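Folding, and who ends up doing it

I've put off writing about the Munshi rollout for weeks, partly because I still have to work with these people and partly because I wanted to see if my mood would improve. It's February 2024, my mood is the same, so here goes.

Some background for anyone new. I do linens and guest laundry for Drornholm, a company that looks after furnished apartments and a few family guesthouses. Beds, towels, lost clothing, all of it. Last May management signed up with Hutura, who are going to automate "soft goods handling." The software is called Munshi. The first stage is teaching it how a person picks up cloth, and the people doing the teaching are us.

So part of my shift now goes to picking things up off beds with a gripper in my hand. You squeeze, the jaws close, you lift or fold, you put it down, you do it again. Every round gets logged. The last total I saw on the break room screen was 2,291, which was announced as if we'd won something.

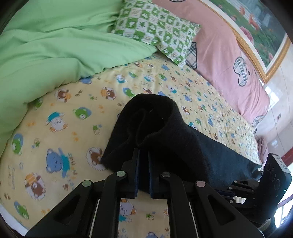
Josiane Marty has been folding for a living longer than I've been an adult, and she was the slowest of all of us in the first week. Her whole skill is in her fingertips. She can tell from the weight of a thing how it wants to fold, and then you give her two stiff jaws and ask her to do it with those. She got a polite note about her pace. I thought that was a disgrace and I said so at the meeting.

Corentin Deschamps, our shift lead, takes the other side. He says our wrists are shot (true), that turnover is terrible (also true), and that if a machine takes the worst of the folding we can spend the time on the rooms. Maybe. I asked him to show me where that was written down and he said it was "the direction of travel." I've worked at Ferkanton, where the direction of travel was a sorting line and then 30 fewer people on the schedule, so you'll forgive me if I'd like it on paper.

What bothers me most is the dark stuff. A white towel, fine. Anything black and fuzzy is a pain even for hands, because you can't see where one layer stops and the next begins, and you go by feel. The gripper gives you hardly any feel. You pinch where you think the edge is and hope you didn't get two layers.

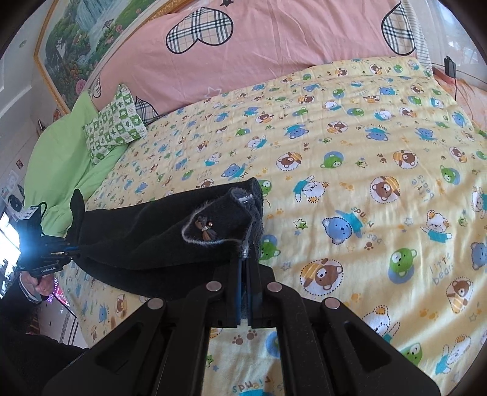 Our site was down for 227 rounds of that sort of thing alone, on top of the regular work. The regular work did not shrink to make space for it. We got four paid hours a week for the gripper sessions, and anyone who has tried to strip and remake a family room knows how far that goes.

I'm not against machines. I love the big dryer. When it came in, I stopped hanging sheets in a damp hallway and went home earlier, and no one asked me to train it first. With Munshi we're putting in the effort up front and the payoff is a promise, made by people who won't be on the schedule when it comes due.

There's also the question of what we get for what we know. If Josiane's way of turning a sleeve ends up in the product — and I don't see where else it would come from — her name won't be on it. I asked about a bonus. Corentin said he'd pass it up the line. He probably did, he's decent about that kind of thing, but I haven't heard back.

Next meeting is in two weeks. I'm bringing three questions in writing: whether hours are protected, who sees the pace numbers, and whether we can say no to the sessions. If I get answers I'll post them.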